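졸로라 벽걸이 접이식 작업대 (Jollora)

홈 > 작업실 가구 > 작업대 > 벽걸이형

벽에 고정해 두고 필요할 때만 내려서 쓰는 접이식 작업대입니다. 다리가 없고 양쪽 접이식 브래킷이 상판을 받칩니다. 접었을 때 벽에서 튀어나오는 두께가 얇아 베란다, 다용도실, 차고 옆 통로처럼 폭이 좁은 자리에 설치하는 분이 많습니다. 상판은 흰색과 자작나무 원목색 중에서 고를 수 있고, 브래킷은 두 색상 모두 같은 제품이 들어갑니다.

배송비 3,000원
제주 및 도서 산간 지역은 추가 배송비가 있으며 주문서에서 자동으로 계산됩니다.

제품 구성
상판 1장
접이식 브래킷 좌우 1조
벽체 고정용 나사와 콘크리트 앙카
상판 고정용 짧은 나사
육각 렌치
벽 타공용 종이 형지
설명서(한국어, 영어)

규격
상판 너비: 900mm
상판 깊이: 450mm
상판 두께: 18mm
접었을 때 돌출 두께: 75mm
브래킷 재질: 분체 도장 강판
상판 재질: 자작나무 합판, 모서리 면 처리
최대 하중: 60kg(콘크리트 벽에 지정 앙카로 고정하고 하중을 고르게 나누었을 때)
총중량: 9.4kg
품질 보증: 2년

상판에 대하여

상판은 자작나무 합판입니다. 흰색은 합판 위에 수성 도료를 두 번 올리고 무광 상도로 마감했고, 원목색은 투명 상도만 올렸습니다. 합판 특성상 무늬와 색은 한 장마다 다릅니다. 원목색 상판에는 작은 옹이나 메움 자국이 들어갈 수 있으며, 이 때문에 교환은 해 드리지 않습니다. 갈라짐이나 휨, 모서리 파손은 사진을 보내 주시면 새 상판으로 바꿔 드립니다.

앞쪽 두 모서리는 둥글게 깎았습니다. 통로 쪽으로 내려 쓰는 제품이라 허리나 팔이 자주 스치는 위치입니다. 뒤쪽 모서리는 벽에 붙으므로 직각 그대로입니다. 상판 뒤쪽에는 전선을 내릴 수 있는 반원형 홈이 하나 있습니다. 보통 굵기의 멀티탭 전선은 지나가지만 플러그 머리는 지나가지 않으니, 전선을 먼저 홈에 걸친 뒤 상판을 고정하시기 바랍니다.

납땜인두나 열풍기를 쓰실 때는 실리콘 매트를 까십시오. 흰색 상판은 뜨거운 물건이 닿으면 누렇게 변하고, 이 자국은 닦이지 않습니다. 아세톤과 신너는 두 색상 모두 도막을 녹입니다. 목공 본드는 굳기 전에 젖은 천으로 닦으면 됩니다. 굳은 뒤에는 플라스틱 헤라로 밀어내십시오. 금속 스크레이퍼는 도막까지 긁어냅니다.

브래킷에 대하여

브래킷은 상판을 수평까지 들어 올리면 자동으로 잠깁니다. 양쪽에서 딸깍 소리가 나야 잠긴 상태입니다. 한쪽만 잠긴 채로 무게를 올리면 상판이 비틀리고 브래킷이 휠 수 있습니다. 접을 때는 양쪽 안쪽의 레버를 동시에 당기면서 상판을 천천히 내립니다. 레버를 당기는 동안 상판 무게가 손에 실리므로, 위에 있는 물건은 모두 치우고 접으십시오.

작년까지 판매한 구형은 레버가 바깥쪽에 있었습니다. 벽 모서리에 바짝 붙여 설치하면 손이 들어가지 않는다는 의견이 많아 안쪽으로 옮겼습니다. 구형과 신형의 나사 구멍 간격은 같아서, 구형을 쓰시던 분은 벽을 새로 뚫지 않고 브래킷만 바꿀 수 있습니다. 브래킷 단품은 부속품 메뉴에 있습니다.

설치할 벽 확인

콘크리트 벽과 벽돌 벽에는 동봉한 앙카를 씁니다. 벽돌 벽은 줄눈을 피해 벽돌 가운데를 뚫어야 합니다. 줄눈에 박은 앙카는 처음에는 단단해 보여도 몇 번 접었다 펴면 헐거워집니다.

석고보드 벽은 안쪽의 목재 또는 철재 샛기둥에 고정해야 합니다. 석고보드만으로는 이 제품을 지탱하지 못하며, 석고용 토글 앙카를 써도 마찬가지입니다. 샛기둥 간격이 브래킷 간격과 맞지 않으면 벽에 가로로 보강목을 먼저 대고 그 위에 브래킷을 올립니다. 보강목은 두께 24mm 이상을 권합니다. 자석이나 샛기둥 탐지기로 위치를 찾은 다음 가는 송곳으로 한 번 찔러 확인하면 확실합니다.

타일 벽에도 설치할 수 있으나 타일용 비트로 타일을 먼저 뚫고, 콘크리트에 닿으면 일반 비트로 바꾸십시오. 타일을 뚫을 때는 타격 기능을 끕니다. 욕실처럼 물이 직접 닿는 곳에는 설치하지 마십시오.

설치 순서

종이 형지를 원하는 높이에 붙입니다. 서서 작업하려면 상판 윗면이 바닥에서 900mm에서 950mm 사이, 의자에 앉아 쓰려면 720mm에서 750mm 사이가 무난합니다. 형지의 굵은 선이 상판 윗면 위치입니다. 수평계를 이 선에 맞추고 테이프로 고정하십시오.

표시된 자리를 8mm 비트로 뚫습니다. 깊이는 60mm입니다. 가루를 빨아낸 다음 앙카를 끝까지 밀어 넣고, 왼쪽 브래킷부터 위쪽 나사만 반쯤 조입니다. 오른쪽도 같은 방법으로 올린 뒤 두 브래킷을 펴서 수평계를 걸쳐 봅니다. 맞으면 나머지 나사를 모두 조입니다.

상판을 펴진 브래킷 위에 올리고 뒤쪽을 벽에서 3mm 띄웁니다. 짧은 나사로 아래에서 고정합니다. 벽 고정용 긴 나사를 상판에 쓰면 윗면으로 뚫고 나오니 봉투를 구분해서 여십시오. 상판을 올리는 단계는 두 사람이 하는 편이 수월합니다.
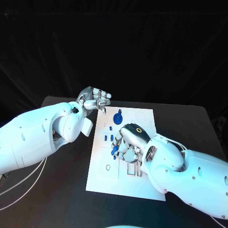
상판을 벽에 완전히 붙여서 설치해도 되나요?
3mm 틈을 남겨야 합니다. 틈이 없으면 접을 때 상판 뒤쪽이 벽지나 페인트를 긁고, 습한 계절에 합판이 늘어나면서 브래킷이 뻑뻑해집니다. 형지 끝에 붙은 두꺼운 종이 조각을 뜯어 벽과 상판 사이에 끼우고 조이면 간격이 맞습니다.

함께 쓰는 부속품

졸로라 타공판은 작업대 바로 위 벽에 다는 공구 걸이판입니다. 작업대와 너비가 같고, 고리는 따로 판매합니다. 작업대를 접은 상태에서는 서로 닿지 않습니다.

그로코라(Grokora) 고무 매트는 상판 크기에 맞춰 재단한 3mm 두께의 매트입니다. 작은 나사가 굴러떨어지는 것을 줄여 줍니다. 매트를 깐 채로 접으면 매트가 흘러내리므로 접기 전에 말아서 치우거나, 앞쪽 두 곳을 동봉된 집게로 물려 두십시오.

잔로우(Zanlow) 소형 바이스는 상판 앞쪽에 물리는 방식이며 상판 두께 12mm에서 30mm까지 맞습니다. 바이스를 단 채로는 접을 수 없습니다. 망치로 세게 치는 작업, 큰 톱질, 철근 굽히기처럼 힘이 한쪽으로 몰리는 작업에는 벽걸이형 대신 다리가 있는 작업대를 쓰시기 바랍니다.

사용 후기에서

바순티 데바디가(Vasanthi Devadiga), 흰색
베란다 세탁기 옆에 달았습니다. 접으면 빨래 건조대를 펼 수 있어서 좋습니다. 벽 뚫는 일이 제일 힘들었고 조립 자체는 금방 끝났어요. 형지 종이가 얇아서 테이프를 뗄 때 찢어졌습니다. 구멍을 뚫은 뒤라 상관은 없었습니다.

하킴 수마마우(Hakim Sumampouw), 원목색
모형 도색용으로 씁니다. 흔들림이 없고 높이도 마음에 듭니다. 다만 레버가 처음에는 꽤 뻑뻑합니다. 일주일쯤 쓰니 부드러워졌습니다. 깊이가 조금 더 깊은 제품도 나오면 좋겠습니다.
판매자 답글: 깊이 600mm 제품은 5월에 입고될 예정입니다. 브래킷이 다르므로 상판만 교체하실 수는 없습니다.

릿완 푸르바(Ridwan Purba), 흰색
석고보드 벽이라 보강목을 대고 설치했는데 긴 나사가 조금 짧게 느껴져서 철물점에서 따로 샀습니다. 상세 페이지에 나사 길이를 적어 주세요.
판매자 답글: 동봉 나사는 지름 6mm, 길이 60mm입니다. 보강목은 별도 나사로 샛기둥에 고정하신 뒤 브래킷에는 보강목 두께에 맞는 목재용 나사를 쓰십시오.

관리

석 달에 한 번 벽 고정 나사를 손으로 조여 확인하십시오. 전동 드라이버를 쓰면 앙카가 헛돌 수 있습니다. 브래킷 관절에서 소리가 나면 마른 윤활제를 조금 뿌리고 몇 번 접었다 폅니다. 기름 성분의 윤활제는 톱밥이 달라붙어 권하지 않습니다. 상판은 물기를 꼭 짠 천으로 닦고 마른 천으로 마무리합니다.

교환과 반품

제품을 받은 날부터 7일 안에 신청하실 수 있습니다. 벽에 설치했거나 상판에 나사를 박은 제품은 불량인 경우에만 교환됩니다. 단순 변심 반품은 왕복 배송비를 고객이 부담합니다. 포장 상자는 설치가 끝날 때까지 보관하십시오. 상판은 원래 상자가 아니면 운송 중 모서리가 깨지기 쉽고, 이 경우 환불 금액에서 상판 값이 빠집니다.

설치 문의는 평일 오전 10시부터 오후 5시까지 받습니다. 벽 종류를 잘 모르시면 설치할 자리의 사진과 벽을 두드렸을 때의 소리를 적어 문의 게시판에 남겨 주십시오. 담당은 수트리스노 라흐만(Sutrisno Rahman)입니다. 출장 설치는 하지 않습니다.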